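The medicine box, and other small jobs I had been putting off

My mum kept all our remedies in an old biscuit tin on top of the wardrobe, and you had to be properly ill before anybody would fetch the steps. I swore I'd do better in my own house, and for a good many years I did worse. Ours lived in a drawer, and behind the bread bin, and in the pocket of whichever coat I'd last had a cold in.

So one evening in July, with the washing in and nothing on the telly, I went round the house collecting every little box and bottle I could find and brought the whole lot to the big wooden table. I'd had a clear plastic tub put by for this since we moved to Nolside (I do love a clear tub, you can see what you've got without tipping it all out), and in they went. 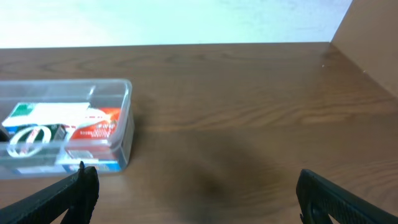
Boxes in the clear tub, on the big table.

My friend Perla Orozco, who is a much tidier person than I am, has a rule that you should never put a thing away until you've read the date on it. I'm afraid I had always skipped that part. She rang while I was in the thick of it and made me promise to go through everything while she was on the line, which took rather longer than either of us had planned, as we kept wandering off on to her daughter's new flat and whether you can grow tomatoes on a balcony that faces north. But we got there! I set things out along the table to have a proper look at them, and found that some of what I'd been faithfully carrying from house to house was five years past its best.
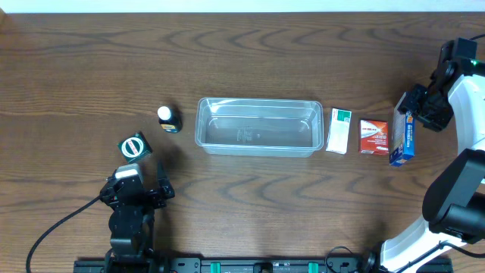
Anything out of date went into a paper bag for the chemist, who will take it all back for you if you ask, and please do ask, as it really shouldn't go down the sink. I also found a receipt, a button and one of those folded leaflets in print so small I had to take it to the window.

The other thing I've started doing is writing the month on the lid of anything I open, in marker pen. Kanyarat Bunnag from my evening class put me on to that one. She does it with spices and mustard too, and I've begun copying her there as well, though I draw the line at the jam, which never lasts long enough to need it.
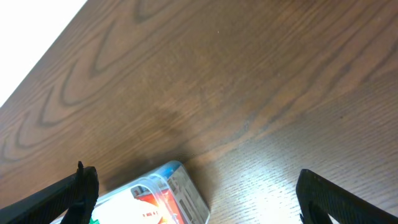
I did wonder about dividers, and got as far as measuring up for some, but I think they'd only take up room. Tall things to the back and flat things to the front will do for now. The tub is going on the high shelf in the hall cupboard, well out of reach when the grandchildren come, and I've told everybody in the house where it is, twice. Next on my list is the sewing drawer, and I may need Perla on the telephone for that one as well.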